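Resoling my old clogs
April
Posted by Jyoti Nigam

I wore the same pair of clogs to work for four years, and this month I finally had them resoled instead of buying new ones.
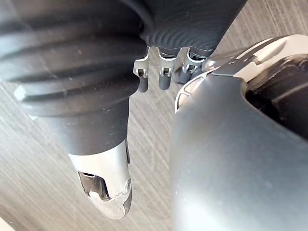

The heels had gone first. I walk on the outside of my feet, so the left one was worn down at an angle and I could feel it in my knee by the end of a shift. The tops were fine. The leather had molded to my feet a long time ago and I didn't want to start over with a stiff pair.

I did try, though. I ordered the Humlow in my usual size and sent it back. It was too shallow over the instep and left a red line across the top of my foot after 20 minutes in the kitchen. Then I ordered the Istus, which fit better in the toe but slipped at the heel on every stair. I have narrow heels and a wide forefoot, and most clogs are made for one or the other. Returning both pairs cost me the postage and an afternoon.

Kiprono Khaemba runs the repair counter two streets from my apartment. I had walked past it for years and only ever used it for keys. He bent the clogs back and forth, pressed on the footbed with his thumb, and told me the uppers had a few more years in them. He gave me a choice of a thin rubber sole or a thicker one with more tread. I took the thicker one. He also offered to stretch the right shoe a little at the little toe, where I get a corn, and I said yes to that too.

They were ready in a week. The new soles are heavier than the old ones and I noticed it the first couple of days. They also squeaked on the tile at work, and my coworkers had something to say about that. The squeak wore off. The grip is better than it was when the clogs were new, and I stand level again.

The footbeds are the original ones. They are dark and a bit flat under the ball of the foot, so I put in a thin wool insole on cold mornings. With the insole in, the fit is snug and I can't wear thick socks.

I also bought a tin of conditioner and did the leather myself. Two thin coats, left overnight in between. It darkened the tan more than I expected. I like it, but if you care about the color, try it on the inside of the heel first.

My winter boots are going in next. The zipper on one of them sticks halfway up, and I've been putting it off since the snow melted.

Recent posts
Wool socks that didn't shrink
Fahmy sandals after two summers
What I pack for a weekend of walking
Wurar rain boots: sizing notes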